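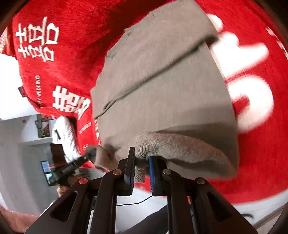 Cloth is made from fibers, and a fiber is a very thin strand of material. Some fibers come from plants or animals, and others are made in factories. One fiber is weak by itself. To make something stronger, people twist many fibers together into yarn. The twist presses the fibers against each other, and friction keeps them from sliding apart. The surface of a finished cloth depends on what is done with the yarn. The red blanket is plush, so it has a soft layer of short fibers standing up from its base. The grey-beige garment lying on it looks much flatter and has a matte surface. A matte surface scatters light in many directions and does not shine.

How is yarn turned into cloth?

There are two main methods. In weaving, one set of yarns is held tight on a frame called a loom. These yarns are the warp. A second yarn, the weft, passes over and under them from side to side. In knitting, the yarn is bent into rows of loops, and each new loop is pulled through an older one.

Why does knitted cloth stretch?

A loop can change shape. When knitted cloth is pulled sideways, the loops become wider and shorter. When the pull stops, they move back toward their first shape. Woven yarns are nearly straight, so they have less room to move.

What is pilling?

Rubbing pulls loose fiber ends out of the yarn. The ends tangle and form small balls called pills. Short fibers pill more easily than long ones.

Try it

You will need 5 pieces of old cloth and a magnifying glass. Look closely at each piece and decide whether it is woven or knitted. Pull it gently in two directions and write down which way it stretches more. Then rub each piece against itself for 7 minutes and look again for loose fibers.

Words to know

Fiber: a very thin strand.
Yarn: fibers twisted together.
Loom: a frame used for weaving.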